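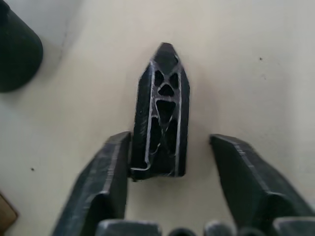 Session 3: Envelopes, or the Part Everyone Orders Last

Print this page | E-mail this page

Nastavham Evening School of Print and Paper
Stationery for Weddings and Other Formal Panics
Handout updated May 14, 2024

Bring to class: a metal ruler, a bone folder, one envelope you have received and disliked. Bills count.

1. Why we give a whole evening to envelopes

Couples will spend four weekends choosing between two shades of ivory for the invitation and then say "and whatever envelope goes with that." Your job is to stop them there. The envelope is the first thing the guest sees, it carries the only text that has to be read by a machine, and it decides what the whole thing costs to mail. It is also the piece most likely to be short on delivery day, as it gets handled, misaddressed, sneezed on and sealed with the reply card still on the kitchen counter.

Pick the envelope size before you lay out the card. If a client falls in love with a card in some charming in-between size, find out what a custom envelope costs and read them the number slowly. Most people rediscover their love of the standard sizes by the end of the sentence.

2. Sizes you need to know cold

A7: envelope 5 1/4 x 7 1/4 inches, for a 5 x 7 card. The default main invitation.
A6: envelope 4 3/4 x 6 1/2, for a 4 1/2 x 6 1/4 card. Small weddings, rehearsal dinners.
A2: envelope 4 3/8 x 5 3/4, for a 4 1/4 x 5 1/2 card. Thank-you notes, larger reply cards.
4 Bar: envelope 3 5/8 x 5 1/8, for a 3 1/2 x 4 7/8 card. The classic reply set.

The card is always smaller than the envelope. I put this in writing every term and every term somebody orders 5 x 7 envelopes for 5 x 7 cards.

A single flat card can live with an eighth of an inch of slack on each side. A thick stack can't. Once you have a double-thick card, a reply set, a details card, a map and a belly band, the stack needs more room to turn the corner at the fold. Make a dummy out of the real stocks, put it in the real envelope, and close the flap. If you have to lean on it, go up a size or lose a card. (Lose the map. Guests have phones.)

3. Flaps

Euro flap: deep and pointed. Looks formal, shows off a liner, and needs a liner to look finished.
Square flap: straight across the back. Modern, prints well, gives you a decent surface for the return address.
Contour flap: a soft curve. Perfectly pleasant and rarely asked for by name.

Check the depth of a euro flap before you promise a return address on it. The printable area is a long triangle, and a long family name set in wide capitals will run straight into the sloping edges. The Bonberg set in your sample packet has this problem. Look at the second line of the address, which was cut from 11 point to 8 point at the last minute and looks it.

4. Liners

A liner covers the inside of the flap and some or all of the inside back. There are two ways to do it.

Full liner: reaches nearly to the bottom of the envelope. Looks generous, adds bulk and weight, and can be a nuisance to get straight.

Short liner: stops a few inches down. Cheaper, lighter, and no guest has ever pulled out an invitation to see how far the liner goes. People in this class will. You have been warned about what this course does to you.

Cutting and setting them:

a. Cut a template from card stock. Trace the open envelope, then take off an eighth of an inch on both sides and enough at the top to leave the whole gum line showing.
b. Use text weight paper. Cover stock as a liner makes a flap that refuses to close and stays angry.
c. Slide the liner in, line it up, fold the flap down with the liner inside it, and crease with the bone folder.
d. Open it, put adhesive on the top part of the liner only, and press. Glue the lower part as well and the liner will buckle when the flap closes.

Do five before you do all of them. Then let the five sit overnight and look at them again in daylight.

5. Inner and outer envelopes

The traditional set uses two: the outer carries the full address and goes through the mail, and the inner, ungummed, carries only the guests' names. It lets the hosts be exact about who is invited. It also adds weight, cost and a second round of addressing.

If the client drops the inner envelope, all of that information has to go on the outer. "The Gendberg Family" on an outer envelope is an open invitation to every Gendberg who lives there, plus any who happen to be visiting. If the children aren't invited, name the two adults and nobody else. Don't let a client talk you into printing "adults only" on the flap.

Inners go in with the names facing the back of the outer, so the guest opens the flap and sees them first. Stuff one, hand it to a colleague and watch which way they open it.

6. Color, ink and legibility

Dark envelopes are popular and photograph well. They are also harder to read. Options, with remarks:

White ink, flat printed: crisp on smooth stock, thinner looking on anything toothy. Ask for a proof on the actual envelope.
Letterpress: lovely on cards and on flat sheets that will be converted to envelopes later. On a ready-made envelope the impression shows through on the other side and hits the seams. Mac Mathúna Press will do it on the flap only, with the flap open, and they are right to insist.
Foil: strong on dark paper. Poor for guest addresses, as each name would need its own die, and you'd have to be marrying into oil.
Hand calligraphy: beautiful, slow, priced per envelope. Ask the calligrapher what paper they like before you order it.
Printed label on a dark envelope: legible, cheap, and a perfectly respectable answer if it is designed on purpose.

Whatever the method, the delivery address goes in a style a tired person can read at arm's length. Save the swashes for the names. The ZIP code gets no swashes at all.

7. Postage

Check current prices at the counter. I don't print them here because they change and the handout doesn't.

The things that push a wedding envelope out of the basic letter category are these:

- it weighs more than an ounce
- it's square
- it's stiff enough that it won't bend around a roller
- it has a lump in it, such as a wax seal, a knot of ribbon or a bow
- it's more than a quarter inch thick, at which point it stops being a letter

Take one fully assembled set to the post office and have it weighed before buying stamps. Fully assembled means with the liner, the seal and the stamp on the reply envelope. Ask about hand canceling if you like. Some counters will do it and some will look at you for a while.

Wax seals deserve their own paragraph. Real wax is brittle and cracks in sorting equipment. The flexible kind holds up better. Either one can go on the inner envelope, where it's protected and still gets its gasp.

8. How many to order

Count households, not guests. This is the most expensive sentence in the course and it's free.

Worked problem, from the Bonberg packet:

Households on the list: 98
Spare envelopes ordered: 16
Spoiled in addressing: 11
Late additions from the groom's mother: 9

Do the arithmetic and you'll see where the evening went wrong. The shop reordered in the same color, from a different mill run, with a minimum quantity. The bill came to $466 with rush shipping, for four envelopes they needed and a great many they didn't. The second run was also a shade warmer. Those four guests have not complained, but the shop knows.

House rule for this course: 25 percent over on outer envelopes, 15 percent on everything else, and round up to the next pack.

9. Assembly order

From back to front, with the invitation facing you:

a. Invitation
b. Tissue, if the client insists. It once stopped wet ink from smearing and now it mostly falls on the floor.
c. Details card
d. Reply card tucked under the flap of its own stamped envelope, never inside it

The stack goes in so that the text is readable when pulled out with the right hand from the back of the envelope. Left-handed guests will cope, as they do with everything.

Number the backs of the reply cards lightly in pencil and keep a matching list. At least one guest will return the card with a heartfelt message, a meal choice and no name.

Homework for Session 4

Make one complete lined A7 set, addressed to yourself, and mail it. Don't hand it to a friendly clerk. Put it in a regular mailbox and bring in whatever arrives, in whatever state. If nothing arrives, bring the receipt for the stamp.

Also read the paper weights handout from January, particularly the table comparing text and cover stocks, and come ready to explain why two papers both sold as "heavyweight" in the Gendberg swatch book feel nothing alike.

This site uses cookies to remember your print settings. By continuing you accept their use. OK | Learn more

Contact the school office | Copyright Nastavham Evening School of Print and Paper | Back to top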